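Write down when the job is done

Most of the safety rules people quote at me about robot arms deal with speed and force. Those are worth having. The rule I would add first is duller: before an arm touches anything, someone writes down what a finished job looks like.

Last June at Rekthorpe we went back over 546 cleanup runs. In 120 of them, two people had marked the same result differently. Zbigniew Lis passed a table if the big pieces were gone. Czesław Laskowska wanted every scrap off the mat. Neither was careless. The sheet said "clear the table" and left the rest to them.

We argued for most of a Friday and came out with 11 lines of text. They say where the waste goes, how small a scrap still counts, and what the arm must leave alone – lamps, boxes, bags, anything that was on the table for another reason. They also say who may stop a run.

I have heard the complaint that this slows people down. It does, for a week or so. I would still take one slow week over a set of results that can't be compared, and I think any shop that buys these machines should ask to see the sheet before it asks about price.

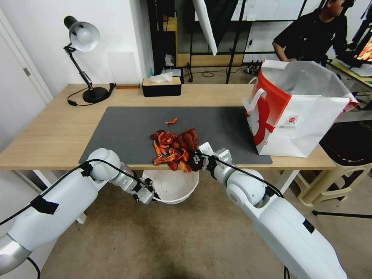 Should one missed scrap count as a failed run?

Under our sheet it does, if the scrap is big enough to pick up with two fingers.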